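Robotics in the Everyday Workplace
Handout 4 – the fridge task
February 2024

Right, so by now you've all had a go at driving the arm and most of you have stopped swearing at it. This sheet covers the bit I always enjoy most, which is putting small things into a fridge and taking them out again.

Each group does the Gamosness task in pairs. One of you drives, the other writes the log, and you swap when I shout. Please do swap! Last year one pair never did and I could tell from the reports exactly who had been holding the pencil.

A few things I want you to look for while you work. Watch the wrist more than the fingers. Beginners stare at the fingertips and then clout the shelf with everything behind them. Keep an eye on the cables too – they need slack when the wrist turns, and if you see one going tight, stop and back out the way you came. Glass shelves are less forgiving than the wooden rack we used in Handout 3.

Box first, bag later. A box keeps its shape when you squeeze it, so you can get your approach angle sorted before you have to worry about anything floppy.

Log every attempt, including the rubbish ones. The class total stands at 1,606 and I'd like all of them in the shared sheet before April, with a note on how each grasp went wrong if it did. "Dropped it" is not a note.

Write-up is 600 words, no more. Chapter 2 of the Druditz reader will help with the section on reach. Questions to me, Manouchehr Salehi, in room 94, or catch me after the lecture.

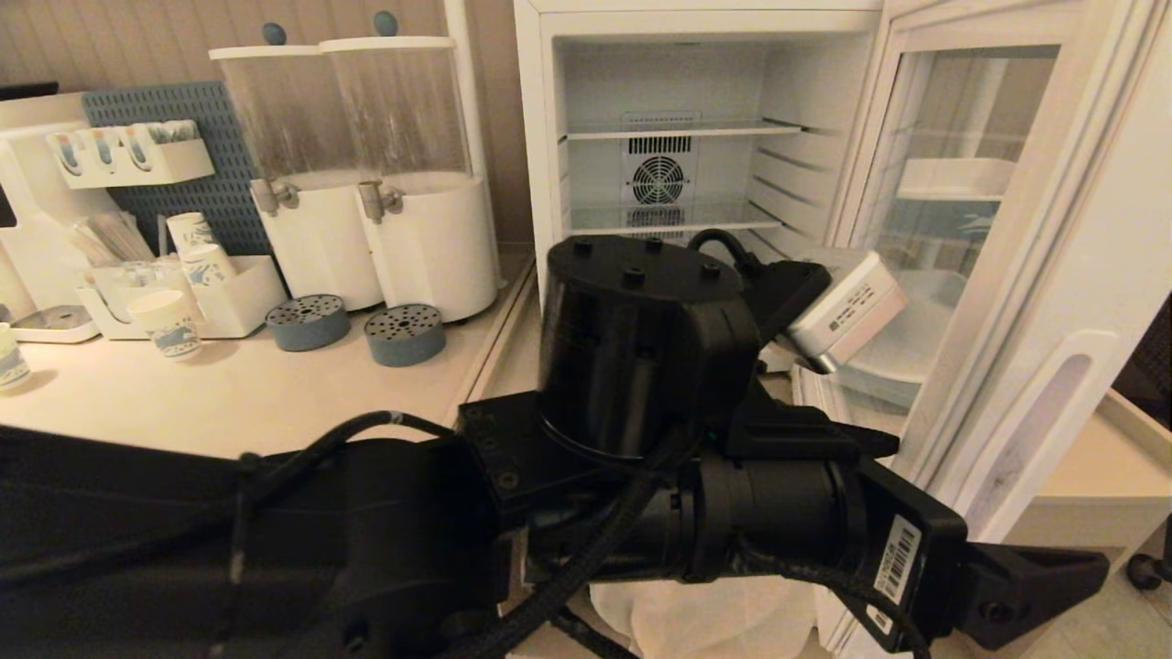

Fig. 1. Gripper holding a small box at the open fridge.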